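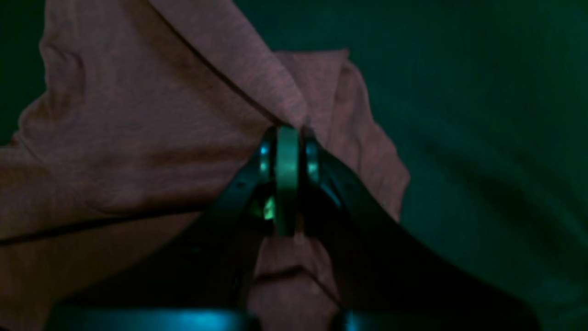

Why Is Your T-Shirt So Stretchy?

Last updated: Monday, November 4, 2019

Take hold of the bottom of your T-shirt with both hands and pull sideways, gently, so that whoever bought it for you doesn't mind. It gets wider, doesn't it? Now let go, and back it comes, or nearly all the way back. If you happen to be wearing jeans, try the same thing with them. They hardly budge at all! And yet your shirt and your jeans may both be made mostly of cotton, the same fluffy white stuff that grows on a bush. So where does the stretch come from?

The answer is in the way the threads are put together, and to see it properly we have to get very close. If you have a magnifying glass in the house, go and find it now. I'll wait.

Two ways to make cloth

Let's start with the jeans, or with a bed sheet or a handkerchief. These are woven. A weaver stretches a great many threads side by side on a big frame called a loom, all pulled nice and tight. Those threads are the warp. Then another thread, the weft, travels across them, going over one, under the next, over, under, all the way to the other side, and then back again. If you ever made a paper place mat in kindergarten by slipping colored strips through slits, you have done some weaving yourself. The threads run almost straight, and a straight thread has nothing to spare. When you pull on it, it just says no.

A T-shirt is knitted, like a winter sweater, only much, much finer. In plain knitting there is no crossing over and under. One long piece of yarn is bent into a row of little loops, and then the next row of loops is pulled through the first row, and the next through that one, and up it goes. Look at the front of your shirt with the magnifying glass and you should find tiny V shapes stacked up in columns. Each V is the front of a loop. Turn the shirt inside out and you will see little bumps instead, like rows of eyebrows (my daughter says rows of caterpillars, and I think hers is better).

Now, a loop is a bendy thing. Pull it sideways and it gets wide and short. Pull it up and down and it gets tall and thin. The yarn itself has hardly stretched at all, it has only changed its shape, and there are thousands and thousands of loops in one shirt all doing it together. When you let go, most of them slide back to the shape they like best.

Try it with string

You will need a piece of soft string 30 inches long and a table. Lay the string out straight, put a finger on each end, and try to make it longer. You can't. Now push it into a wavy line, like a snake, and pull the ends apart. Look how far they travel before the string is straight! The loops in your shirt work a bit like that snake.

What is that sprinkled color?

Some shirts are one color all over, and some look as if somebody had shaken pepper or powdered sugar onto them. The second kind is called heather, after a plant that covers whole hillsides in mixed-up purples and browns. To make heather yarn, a spinning mill blends fibers of different colors before they are twisted together. A pink one might have pale fibers mixed in with the rosy ones. From across the room your eyes stir the colors together for you, and up close you can see the flecks.

Why do the edges curl?

If you ever cut up an old T-shirt for rags (ask first, please), you will notice that the cut edges roll up like a little scroll. Every loop is trying to unbend itself a tiny bit, and the loops on the front and the back of the cloth don't push the same way, so the edge rolls. That is one reason your shirt has hems at the bottom and on the sleeves. A hem is folded over and stitched down, and it keeps everything lying flat.

And why does it get baggy?

Cotton loops are good at going back, but they get tired. If you pull your shirt over your knees when you are cold, as I did every single winter of my childhood, the loops over the knees stay wide. A wash often helps, because the water lets the yarn relax and the loops can shuffle home again.

Reader comments

Perihan Bilgin: We did the string snake at breakfast and now there is string in the butter. My six-year-old wants to know if socks are knitted too.

Hazem Slaoui: Yes, socks are knitted! Turn one inside out and look near the toe.

Kaan Altıntaş: I am 8 and my jeans DO stretch.

Serpil Kahraman: Kaan, check the label inside for a word like elastane or spandex. A little of that gets added to lots of jeans now, and it works like very thin rubber bands.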